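Trutesov Open Vanity Tray, Pink and Lilac

Item 3153
In stock, sent from our warehouse in 10 working days or less

Keep your small beauty things in one place. The Trutesov open tray is made for the dressing table, the bathroom shelf or the top of a chest of drawers, wherever you get ready in the morning. It has no lid and nothing to unlock, so you can take out what you need with one hand and put it back with the same hand.

Many of our customers have the same problem: lipsticks, nail polish and sample bottles end up in a deep bag, and the one you want is always at the bottom. In an open tray everything stays in view. Short bottles can stand upright, and longer things such as lipstick tubes can lie on their side between them. We recommend leaving a little free space in the middle – it makes it much easier to pick up a small item without knocking over its neighbor.

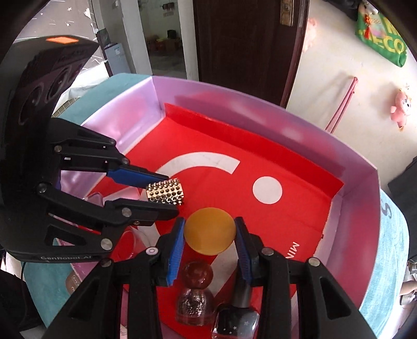

Nail polish should stand with the cap up. If it lies down for a long time, the polish can collect in the neck and the cap becomes difficult to open. Perfume minis and glitter bottles are also better standing. Compacts, cotton pads and hair clips can go wherever there is room, but please do not put wet sponges in the tray together with paper boxes.

The pink and lilac colors are part of the material and are not painted on, so they will not peel. Very dark nail polish can leave a mark if it is spilled and left to dry. Wipe it up at once with a dry tissue and then with soapy water. Do not use nail polish remover on the tray, because it makes the surface dull.

Details

Type: open tray, without lid
Color: pink and lilac
Weight when empty: 700 g
Cleaning: warm water and mild soap, dry with a soft cloth
Not suitable for the dishwasher
In the package: one tray. Cosmetics and bottles are not included.

Which surface to put it on

The tray can be used on wood, glass, stone or a cloth. On a smooth glass shelf we suggest a thin cloth under it, so that it does not slide when you take something out quickly. Please keep it away from radiators and strong sun. This is good for the tray and also good for your cosmetics.

Goes well with

Karimi hand mirror, small
Atamance cotton pad holder
Privus drawer insert, for the things you do not use every day

Customer comments

"I bought it for my daughter and now I use it more than she does. All my nail polish is in it. I only wish there was a green one." – Darmawan Pattinasarany

"Bigger than I expected, so please measure your shelf first. The color is nice, and the cleaning is easy. Delivery was in May, two days before the date I was given." – Balakrishnan Rajan

Orders for shops and salons

Salons can order the tray in cartons. For orders over 200 pieces, please write to us before you pay, and we will confirm the delivery time and the price of transport. Returns are accepted if the tray is unused and in its original box. Messages that reach us before 3 p.m. are answered the same afternoon.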